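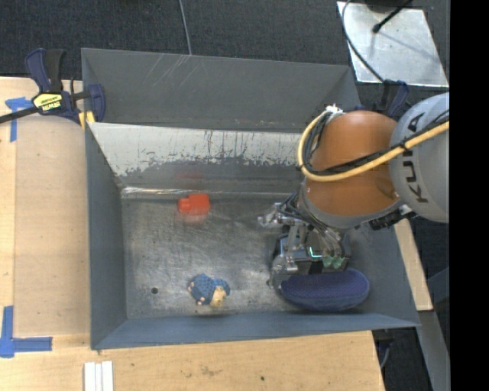
Slide 1: Large gray metal bin on a light wooden tabletop

Big Bins, Small Bins: Getting Your Garage Workshop Back
Speaker notes, Adesuwa Ugwu
July meetup, Cunari Hall, doors at 6:30 p.m.

Leave slide 1 up while people find seats. Say hi to the front row. Wait for Rukhsana to close the side door, the fan noise comes straight into the mic.

Opening

Hello! I'm Adesuwa, I build stools and the odd bookcase, and I've had a garage workshop for 13 years. For most of that time I couldn't park in it, which is fine, but I also couldn't find a pencil in it, which is a problem if you want to build stools.

Ask for hands: who bought something this year that they already owned? (Wait. There will be a lot of hands. Put mine up too. Tape measure, twice.)

Tell the hinge story. Saturday-morning energy, keep it quick: needed one brass hinge, knew I had it, emptied a whole deep bin onto the floor, found my old door key, a bag of wall anchors and a library card, and drove to the store for a hinge anyway. Found the first hinge when I was putting everything back. It was in the corner, naturally.

Slide 2: Deep bins are for big things

I love a deep bin! I want to be fair to deep bins. They're wonderful for offcuts, extension cords, drop cloths, anything you can grab by one end and pull. Where they go wrong is small stuff, which sinks. Screws go straight to the bottom and stay there until you move house.

My test: put your hand in without looking. If you can tell what you've grabbed, the bin is working. If you say ouch, it needs splitting up.

(Hold up the coffee can of mixed screws. Shake it next to the mic. People love this.)

Slide 3: The 60-second rule

Pick any tool or part you used in the past month. Set a timer for 60 seconds and go find it. If you make it, leave that shelf alone, seriously, don't touch it, even if it's ugly. If you don't, that's the shelf you work on first.

Ifeoma Okeke tried this in her basement and sent me a list of 87 items with times next to each one. Way more than I asked for and I was delighted. The slowest was sandpaper. She had it in four places, sorted by where she'd last sanded something.

Pause here for a drink of water.

Slide 4: Labels

Write what's in it, in the words you say out loud. My label used to read "fasteners, misc." and I walked past it for years, as I've never in my life said "pass me a fastener." Now it says LONG SCREWS and I go right to it.

Masking tape and a fat marker. Label the bin and the shelf spot, both. Put the label on the short end if that's the end you see. If you rotate a bin and can't read it anymore, add another label, tape is cheap.

Mention Grigoris's idea of gluing one sample screw to the front of each drawer. Works beautifully for anyone in the house who doesn't know a number 8 from a number 10.

Slide 5: Offcuts, the hard part

Slow down, this is where people laugh and then go quiet.

We all keep offcuts. That little triangle of walnut is gorgeous and I understand completely. What finally helped me was giving them one bin and no lid. When it's full, something has to leave before something new goes in. Short pieces go to Solange Paquette for her carving class, and the pine goes in the kindling box.

Sheet goods: stand them on edge, tallest at the back. Measure each piece once and write the size on the top edge. Almost the best ten minutes I've ever spent in that garage.

Slide 6: Start tonight

One shelf. Pull everything off, wipe it down, and put back only what belongs with its neighbors. The leftovers go in a cardboard box with the month on it.

Please don't buy containers first! I did that. I got a stack of very handsome tubs 2 inches too deep for my shelves and they're in the attic holding Christmas lights. Sort, then measure, then shop.

Questions

Likely ones:
Metal or plastic? Metal for heavy stuff and anything with sharp corners, plastic if you carry it around a lot. Felt on the bottom of metal ones if they live on a nice bench.
Pegboard? Yes, lots to say, send them to Grigoris, he's at the back table until 9.
Damp garage? Keep steel parts off the floor. Rukhsana has the handout.

Remind people to take the screw drawers from the swap table, and that the coffee can goes home with me.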